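Fruit at the Emport House – Questions and Answers

Is the fruit in the shared kitchen free for guests?
Yes. It is included in the price of your room, and you may take it at any time until 10 in the evening, when we lock the kitchen. Please take what you will eat the same day.

Where does it come from?
Most of our apples come from Angelovski, a small orchard near Balldale. The bananas and avocados we buy from the wholesaler, as they do not grow in our climate.

Must I wash the fruit?
We rinse the apples before we put them out, but you are welcome to wash them again. The tap at the left sink has the better pressure.

Why is the avocado not together with the other fruit?
Bananas and apples give off a gas which makes an avocado ripen faster. In the basket it becomes soft too early, so we keep it in a bowl of its own. If you would like to eat it tomorrow and it is still hard, you can put it next to the bananas overnight – this usually helps.
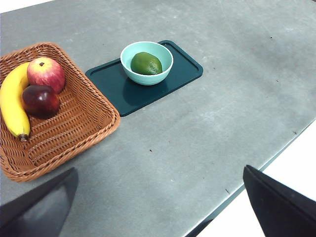
Apples and a banana in the wicker basket, an avocado in the turquoise bowl.

How do I know that an avocado is ripe?
Press it gently near the stem with your thumb. Please do not cut it to check. A cut half can stay in the fridge for one day, covered, with your room number on the lid.

May I take fruit for a day trip?
Of course. We ask for no more than 2 pieces per person, so that the guests who come down late also find something. Paper bags are in the drawer under the kettle.

Can I order a fruit basket to my room?
Yes, through reception, before 10 in the morning. Guests in the Comow building should call extension 56.

I have an allergy. Whom should I tell?
Please write it in your booking or tell reception when you arrive. We can then set aside a separate bowl and knife for you.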